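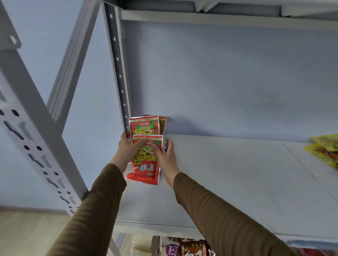
Snack packets going up on the Fimum shelf, left corner

Home Kitchen Storage Reviews About Contact

Fimum white steel shelving unit, model 1514

I bought this shelving unit in February, for the wall beside our kitchen door. Before it we had an old bookcase there, and the boards were bending in the middle from rice bags and cans. I wanted metal, I wanted white, and I wanted something I could put together alone. I ordered it from Cletley, and it came in two flat boxes. One box had a damaged corner but the parts inside were fine.

Assembly

The uprights are the perforated kind, with holes all the way up, so you choose the height of each board yourself. The boards are set on small clips which go into the holes. The instruction sheet has only drawings, and the drawing for the clips is very small. I put the first ones upside down and had to take them out again with pliers. After I understood this, the work was easy. I finished in one evening with a rubber hammer and a screwdriver. The hammer is not included, and you should not use a normal one, as the paint will chip.

Please wear gloves when you unpack. The front edges of the boards are folded and smooth, but the cut ends of the uprights are sharp before you put the plastic feet on.

The boards

The surface is flat and closed, not wire, and for me this is the most important point. On a wire shelf small packages fall over or get caught between the wires. Here a bag can stand on its own bottom if it has something to lean on. We keep the 一根葱 fried snacks (the red packets from 光头娃, with green scallions on the front) on a high board in the left corner, one in front of the other. The back ones rest against the wall, and the upright keeps them from sliding out at the side.

This brings me to my first complaint. There is no back panel and no side rail. Against a wall the back is no problem, but in the open part of the side a soft packet can slip out if you push the row too hard. The company sells side rails separately, and I think they should be in the box. I solved it by keeping light and soft things in the corner close to the upright, and cans farther in.

My second complaint is the seam. Where two panels meet on the long shelf there is a thin line across the surface. It is faint, and from normal distance you don't notice it, but you can feel it with a finger. Flour and sugar go in there. I clean it with an old toothbrush.

Strength

I don't have a way to measure the load properly. On the lowest board I put 18 bottles of water and a sack of rice of 10 kilograms, and after several weeks I see no bending. The upper boards carry only noodles, snacks and paper towels, so I can't say much about them. The whole unit did move a little when I pulled on it from the front, so I fixed it to the wall with the bracket. The bracket is in the box, the wall plugs are not.

Color and finish

The white is a clean white, a little shiny. Our wall is a pale lavender gray and I was afraid the unit would look like a storage room in an office. It looks all right – my family even likes it better than the bookcase. Fingerprints do not show much. Dust shows on the top board, but you must stand on a stool to see it.

Compared with others

My sister has the Mavent unit. It is cheaper and lighter, with thinner boards, and the holes in the uprights are farther apart, so she loses space between shelves. I also looked at the Cisneros one in a shop. It is very solid and has a back panel, but it comes only in dark gray and I could not lift the box by myself.

What I would like to be better

Larger drawings for the clips. At least 3 extra clips in the bag, as one of mine was bent. Side rails included, even if the price must go up a little.

I give it four stars out of five. For a kitchen with many bags and packets I would buy it again, and I am thinking of one more board for this unit. The distance between the two top shelves is too big now, and over the snacks there is a lot of air that I could use for tea.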